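Countertop drawer box: keep it or clear it out?
Kitchen Storage board, 13 replies

limmont_lane
Trying to get the counter back under control before November. There is also a black metal fixture with copper-colored rings to deal with.

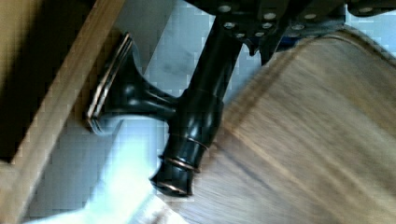 My budget is 200 dollars and I'd like to spend less. The main question is the wooden drawer organizer at the back of the counter. It takes up a lot of room and the drawer has next to nothing in it.

griletti_fan
Get rid of it. A drawer on top of a counter that probably has drawers under it makes no sense to me.

limmont_lane
The drawers under it are full. Current setup:

1. Toaster oven on the left, folded towel on top, two-slot toaster next to it, cutting board lying flat.
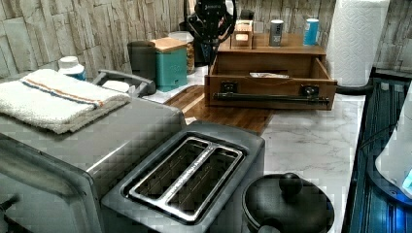 2. Everything on the organizer stays up there unless somebody has a better spot.

pan_rack_4
Disagree with griletti_fan. Keep the box and stand the cutting board on edge. Lying flat it uses more counter than the organizer does. I'd also move the towel. I don't keep cloth on a toaster oven, ever.

griletti_fan
Agree on the towel. Still say the box goes.
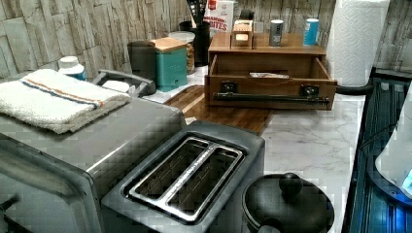 Do you need both a toaster and a toaster oven?
We use the toaster every morning and the oven for dinner, so both are staying.

pan_rack_4
Then put tea and small packets in the drawer and try it until Friday.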